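Dureo 생활수리 게시판
인쇄하기 | 이메일로 보내기

확장 슬롯 파란 클립, 나사까지 다 풀어야 카드가 들어가나요?

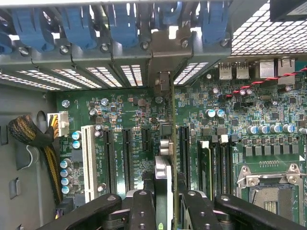
질문 내용
grenia맘 | 2023-02-21

안녕하세요, 늘 읽기만 하다가 처음 글을 남깁니다. 아는 분께 오래된 데스크톱 본체를 물려받았는데, 아이 숙제용으로 조금 손을 봐서 쓰려고 해요. 중고로 Kerkska 무선랜 카드를 하나 구해 두고 신나게 옆판을 열었는데, 거기서부터 막혔습니다. 뒤쪽 슬롯 자리 위로 파란 플라스틱 클립이 줄지어 있고, 그 아래 회색 금속 막대에 클립마다 은색 나사가 하나씩 있더라고요. 예전에 쓰던 컴퓨터는 나사만 하나 풀면 됐던 것 같은데 이건 클립도 있고 나사도 있으니 뭘 먼저 건드려야 할지 모르겠어요. 클립을 손톱으로 살짝 밀어 봤는데 꿈쩍도 안 해서 부러질까 봐 얼른 손을 뗐습니다. 그리고 빨강 검정으로 꼬인 전선이 USB 포트 근처를 비스듬히 지나가는데, 이건 옆으로 치워도 괜찮을까요? 조립은 19년 전에 램 한 번 꽂아 본 게 전부라 쉬운 말로 부탁드려요!

답변

느린드라이버

반갑습니다, 저도 비슷한 구조의 본체를 오래 썼던 터라 글을 보고 괜히 정이 가네요. 우선 전원 코드를 뽑고 전원 버튼을 몇 초 눌러 주세요. 그다음 금속 부분을 한 번 만져서 정전기를 빼시고요. 나사는 전부 풀지 마시고 카드를 꽂을 칸의 것만 풀어 보세요. 클립은 모델마다 위로 젖히는 것도 있고 바깥쪽으로 당기는 것도 있어서 글만 보고는 장담을 못 하겠습니다. 본체 모델명으로 설명서를 찾아보시는 게 제일 빠르고, 못 찾으시면 클립 뿌리 쪽을 손가락으로 받치고 조금씩 방향을 바꿔 가며 움직여 보세요. 오래된 플라스틱은 추운 방에서 잘 부러지니 방을 좀 따뜻하게 해 두시면 좋아요. (저는 겨울에 하나 똑 부러뜨리고 한참 속상했습니다.) 그 칸의 슬롯 가림판을 빼고, 카드를 양쪽 고르게 눌러 끼운 뒤 다시 고정하시면 됩니다. 꼬인 전선은 꽂힌 채로 살살 옆으로 비켜 두시면 되고, 혹시 뽑으셔야 하면 그 전에 자리를 꼭 사진으로 남겨 두세요.

tuominen40

그냥 Tuominen 매장에 맡기세요. 저는 200크로네 냈습니다. 금방 해 줘요.

먼지싫어

윗분 말씀에 조금만 보탤게요. 카드 사시기 전이었다면 말렸을 텐데 이미 사셨다니, 슬롯 모양이 카드와 맞는지부터 보세요. 오래된 보드에는 긴 PCI 슬롯만 남아 있는 경우도 있답니다. 그리고 풀어낸 나사는 작은 종지에 담아 두세요. 보드 위로 굴러 들어가면 찾느라 저녁이 다 가요. 연 김에 먼지도 한 번 털어 주시고, 잘되면 후기도 꼭 올려 주세요!

이 사이트는 더 나은 이용 환경을 위해 쿠키를 사용합니다. 계속 이용하시면 쿠키 사용에 동의하신 것으로 봅니다.

문의하기 | © Dureo | 맨 위로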